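The Breakfast Shift

By March the arm had been living in our spare room longer than any guest, and it had better manners than most. It didn't use the towels. It stayed bolted where I put it and did what it was told, provided it was told in the right order, which I had yet to manage.

My wife called it Baxter, after a dog she'd once had that also couldn't fetch. I had spent 2000 dollars on it, a figure I rounded down at dinner. The plan, as I'd explained it to her, was breakfast. The plan, as she'd repeated it to her sister, was a phase.

I started with toy food. Real bananas bruise, and real ketchup does things to a carpet that a man can't hide under a chair forever.

That night I gave it one instruction. Put the ketchup on the plate. I typed it, pressed the key and went to stand in the doorway, where I had learned to stand.
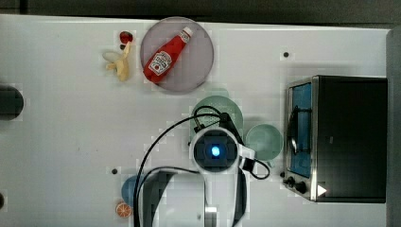
Part Two: Ketchup

It was on the plate. The whole bottle, lying across it on the slant, cap and all.

I read my instruction again. I read it a third time, slowly, the way you read a parking ticket. There was no fault in it anywhere. The blue light on the wrist shone up at me with what I can only call patience.

"Is it done?" my wife said from the hall.

"It's done."

She came in and looked over the table – the banana, the orange slice, the toaster oven I'd sworn was only on loan from the kitchen. Then she looked at the plate for a good while.

"Well," she said, "that's what you asked for."

I said the next step was to get it to open the bottle. She said she'd been opening bottles for years and I had never once stood in a doorway to watch. Then she asked when the toaster oven was coming home.

I told her 2 weeks. Baxter, to his credit, kept out of it.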